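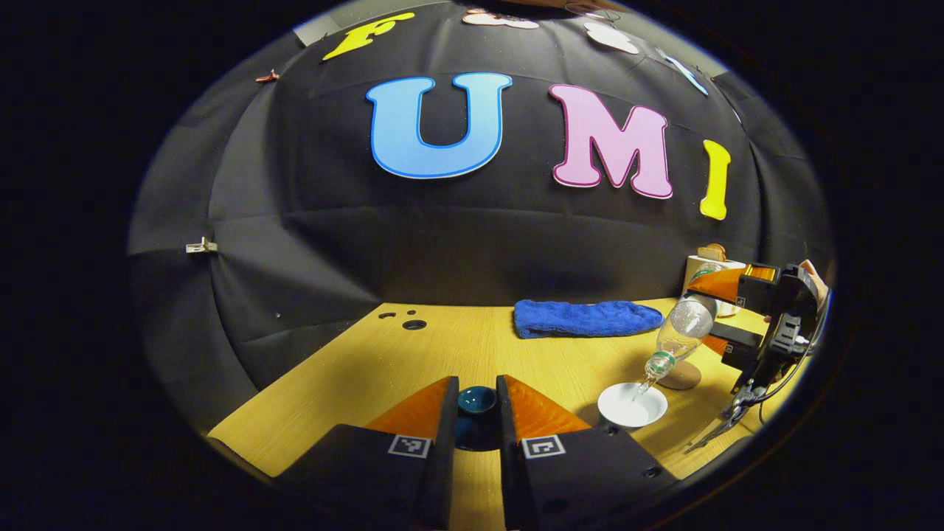
Water into the little white bowl, letters up on the black cloth behind.

Imstead Craft Room: Table Corner, October

Quick page before I forget everything. Corner is back up after the summer, black cloth and cut-out letters and clouds again, and the light wood table in front of it. Text by Corina Fuchs, cutting out by Iida Mustonen and Wai-kit Hung, towels from everybody's bathroom cupboards. Click to enlarge, should work on phones too now.

The letters
Blue U, pink M, yellow I and a yellow F further over to the left. Each color got its own sheet and the U and the M have a darker outline in the same color family. Iida drew them freehand first, then again with a ruler, then went back to the freehand ones. Good call. They look friendlier.
Size was decided by whatever fit on a sheet. If you want to make your own set, draw the fat parts fatter than you think. Thin ones curl over by the second week.

The clouds
White, one over the U and one over the M. Wai-kit cut a whole stack in one evening and we still have most of them in the drawer, help yourselves. There's a light blue strip up there too.

The cloth
Yes it's creased. It lives folded in a box at Saarela the rest of the year and my iron is not up to it. Santeri Salminen wants to roll it on a tube next time, which would be great, if anyone has a tube long enough please leave it by the coat hooks. Held with clips. If you borrow a clip put it back!! We started with a full bag of 50 and I don't want to buy another one.

The table
Light wood, same one as last year. Has a few small dark holes near the back edge, old ones. Please don't add to them, use the cutting mat. Wipe it down when you leave, water marks show up badly on this wood and Irja Oksanen spent a whole afternoon sanding the last lot out.

The pouring things
Small white bowl, clear bottle with a green neck and cap, round tan coaster-like disc. Cream cup at the back right. The bowl is tiny so it's slow pouring only, a thin stream. Fill the bottle at the sink in the hallway, the tap in the room is still off. Leave the bottle part full if you like, next person will use it.

Blue towel
Folded lengthwise along the bottom of the cloth. It goes home with someone at the end of each month for a wash, list is on the door. Two names on it so far, hint hint. Any old towel will do as a spare but a thick one please, the flat kitchen kind just push the water around.

Putting it away
Letters come down first, flat, into the big folder marked Kesto. Clouds in with them. Cloth gets folded last. Bowl and cup on the shelf over the radiator, upside down. Last year somebody packed the bowl inside the box with the cloth on top and we looked for it untill February.

Costs, for those who asked: 1320 in the pot at the start, card and tape and clips came out of that, and there's enough left for new sheets in the spring. Receipts are in the tin.

Still wanted: yellow card (we're nearly out), decent scissors, one more pair of hands for the spring letters. Iida is thinking greens. Write to Corina or leave a note in the Lulteditz tray by the door. Room is open until 6, key goes back in the same tray.

Older galleries are under Archive, some of the links are brokn, I know, will fix when I get a minute.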